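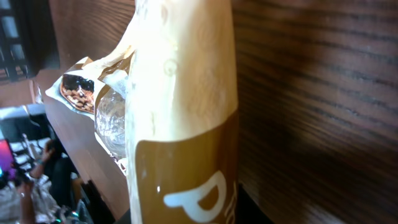 A tall paper bag on a wooden counter, next to a brownie topped with whole almonds.

How Packaging Does Its Job
From the Nidine Museum of Everyday Things, Young Visitors' Pages
Text by Fenna Postma, Education Department

Almost everything you eat or use at home has traveled inside something else. Bread comes in a bag, milk in a carton and eggs in a box with a small cup for each one. These coverings are called packaging. Packaging keeps things together, protects them on the way, and tells the buyer what is inside.

What did people use before paper bags?
Long ago, people carried goods in leaves, animal skins, clay jars and woven baskets. Shoppers brought their own containers to market. Later, shopkeepers rolled a sheet of paper into a cone and twisted the end closed. A paper cone is quick to make, but it cannot stand up by itself.

In the 1800s, inventors built machines that could cut, fold and glue paper into bags. The most useful kind had a flat bottom. A flat-bottomed bag stands on a counter while it is being filled, and it folds flat again when it is empty.

What is paper made of?
Most paper is made from wood. The wood is broken down into tiny threads called fibers and mixed with a great deal of water. This mixture is called pulp. The pulp is spread over a screen, the water drains away, and the fibers grip one another as they dry. Brown paper often keeps the natural color of the wood. White paper has usually been bleached.

Paper weakens when it gets wet. For this reason, some food bags have a thin inner layer of plastic or wax – you may feel that it is smoother than the outside.

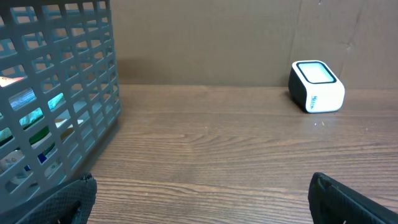 A gray plastic basket with a grid of openings in its sides.

Containers that stay at home
Some containers are made to be used once. Others are used for years. Baskets and crates often have openings in their walls, which let air move through and make the container lighter. The bars between the openings carry the load.

Try it yourself
You will need two sheets of paper, some tape and 60 dried beans. Make a cone from one sheet and a flat-bottomed bag from the other. Put half of the beans in each. Which one stands up without help? Ask an adult before using scissors.

Words to know
Fiber: a very thin thread.
Pulp: wood fibers mixed with water.
Reuse: to use something again.

Visiting the museum
The Vuorinen Gallery displays 547 bags, boxes and tins, and about 100 of them may be handled. A new paper-folding table opens in September.

Page last reviewed 4 May 2025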